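Progress report to Rimkutė, staff kitchen automation, 5th March

The arm has been set up in simulation at the counter, beside the sink. Ivars Kairys has run 158 trials of the board-moving task since September. The target for this phase is 1000. 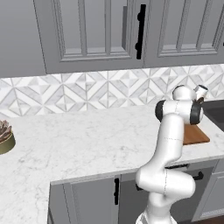

Will kitchen posts be cut?
Staffing stays at 17 through the trial. Two people move from clearing counters to checking stock, after 15 hours of training each.

Ieva Kütt has rewritten the shift plan on that basis. Staff asked for a stop button at each end of the counter, and Vitix has quoted for both. Their other request, a slower arm speed during breakfast, is still open. Skellow will supply the floor guard once the counter height is agreed.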